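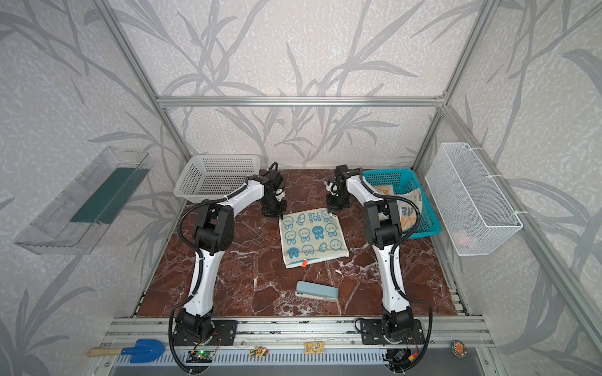
Issue 50

September 18, 2023

Back from the Meinecke building and typing this before I lose it. Feet hurt. Tea going cold.

So, the old wool store down by the rail yards. Three years of hoarding and scaffolding and now it's open, sort of. Ground floor open, upstairs still a mess of plasterboard and extension leads. The architects are a small office called Istex and I'd only known them for houses. Nice houses, a bit beige. Didn't expect much.

First thing, the entry. They've cut it into the long side, not the street end where the old loading doors are. I was cross about this for a good ten minutes. You walk past these huge doors, tarred black, gorgeous, and they're fixed shut. Then you go round the corner and down a lane and there's a plain opening with a concrete lintel. But then you're inside and you get the whole length of the place in both directions at once, and ok, fine, I get it.

The sawtooth roof is the reason to go. They kept it all. Reglazed the south side of every tooth and left the timber alone, so there's still bale numbers painted on some of the posts. 458 on the one by the stairs. Grey paint, stencilled, bit wonky. I hope no one cleans it off.

What they added is one thing really, a long brick wall down the middle with rooms hung off it. Recycled brick, lime mortar, raked joints. It stops short of the roof by a fair bit so the light slides over the top. Toilets, kitchen and the lift are all stuffed behind it. Very tidy plan. I drew it on the back of the handout and it took maybe a minute, always a good sign to me.

Stuff I didn't like. The floor. It's a polished slab and it's loud, chairs scraping, kids, somebody dropped a tray and the whole building heard. There's acoustic panels coming apparently. The colour of the stair, a sort of mustard. Handrail too fat to hold properly. And the signage is tiny, I went the wrong way to the loo 2 times.

Also the courtyard. On the drawings it had a big tree and a bench round it. Today it has gravel and a skip. I was told the planting goes in over February which seems a mad time of year to put a tree in the ground around here, forty degree days and all, but what do I know about trees.

Floor area is roughly 4,000 square metres counting upstairs. Feels smaller, in a good way. You never get that conference centre feeling where the carpet goes on forever.

Tenants so far: a café called Bovimano (good toastie, slow), a print workshop, and a neighbourhood library branch thats only half shelved. Library is the best room. Low ceiling, then you step out from under it and the roof goes up over your head. Old trick but it works on me every time. Window seats deep enough to put your feet up. I sat in one for ages.

Compare it with the Sevis Street baths, done up a few years back, where they scrubbed everything until it looked like a render. Every scar filled. I went once and havn't been back. The wool store has bolts sticking out of the walls for no reason and patches where a hoist used to be and you can make up your own mind what went on there.

Will go again when the upstairs opens. Want to see how they handle the fire stair, it was all taped off.

Sketches to come when I find the scanner cable.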